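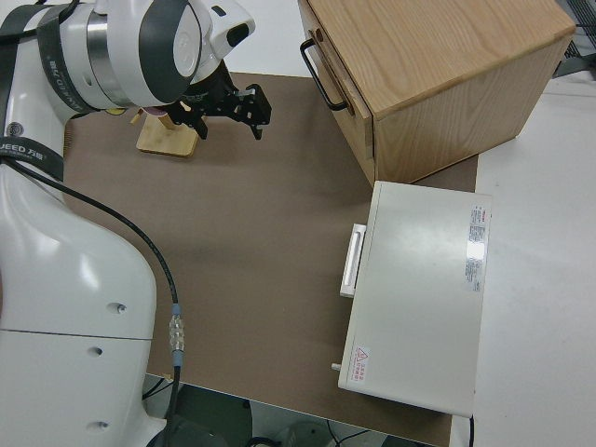
Can a robot do the household chores yet?

A few of them, slowly, and with a person close by.

We're Gondex, a small workshop in Gusum, and chores are all we work on. Opening a drawer, picking up a block, putting a cup back where it belongs: we've tried 164 of these little jobs so far, and 11 now go well enough that we'd happily show them to your gran! Folding a shirt is still hopeless (we love trying, though). We began with 2 benches and now have 3.

Come and see us at the open day in August – bring a chore you hate.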